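August 28, 2026. Test kitchen, Grillbridge

Pancakes again, batter no. 12, the buttermilk one with rye in it. Negin says rye has no business in a pancake. Negin also ate four of the last lot standing up, so I've written her objection down and carried on.

**Batter.** Rye down to a quarter of the flour, the rest plain. 900 g flour in total, which is too much for one bowl and I knew it was too much for one bowl. Split it after the first spill. Bicarb in with the dry this time. Left one half to stand and cooked the other straight away, same pan, same heat.

- Straight away: good height, pale in the middle, tastes of very little. Edges lacy. Fine if you drown it.
- Stood for an hour: flatter, darker, a proper sour smell off the pan. Slightly gluey when the ladle was too full (my ladle, my fault).
- Stood for an hour, then stirred: flat as a beer mat. Whoever stirs it next time can eat it.

Bijan wants the height of the first with the taste of the second, as if I'd been avoiding it out of spite. Next go: rest the rye and buttermilk by themselves, then add plain flour and bicarb just before cooking. Gholamreza suggested this in December and I told him it was fussy. He has been very decent about it so far, mainly by not having read this yet.

**Pan.** The old iron one still beats the new one. The new one has a hot spot off to the left and the handle comes loose after every fifth pancake. Tightened it twice, then sulked and went back to iron. Butter burns before the rye colours, so wipe with oil and put the butter on at the table.

**Topping.** Blackcurrants, barely cooked, spoon of honey. Too sharp for Simin, too sweet for Heloísa, so I'm calling that correct. The orange syrup from last time has set solid in its jar and will need a chisel. 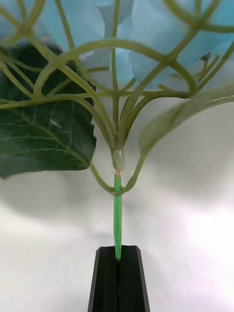
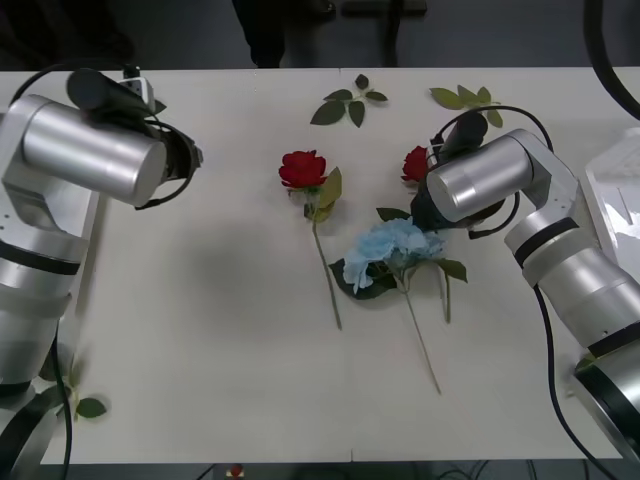

Batter 13 wants doing before anyone forgets what 12 tasted like, and I'd like the plates sorted at the same time. Brown pancake, dark fruit, brown plate: it looked like a bog. Heloísa wants something green on the side and offered to fetch mint. Failing that there are always leaf sprigs like the three lying on the white table, which are at least cheap to keep, though someone would try to eat one and it would be Bijan. Mint, then. White plates as well, if the Stillotbridge lot ever give ours back.

To buy: buttermilk, rye (the finer one), mint, a screwdriver that fits that handle.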